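Thursday, after lunch. Desk clear-out, day 3

Da-eun has decreed that the bench markers get one home and one home only. The Vallport tin is retired (rust), so everything that still writes goes in the black mesh cup. Tested the drawer lot on scrap from the Asamoah job. Of 15, most were dead, and two had the wrong caps on, for which I blame Senyo.

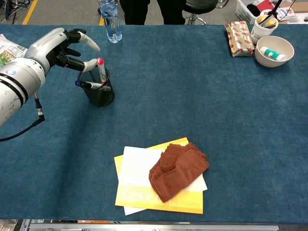
Red and blue in the mesh cup, water bottle behind.

Blue won't stand up straight in there. Red does, smugly. Senyo suggests a smaller cup; I suggest Senyo buys one.

Still to do: snack wrappers, paper cups, whatever is living under the label printer. Black marker missing again. Order more, fine tip, and hide them.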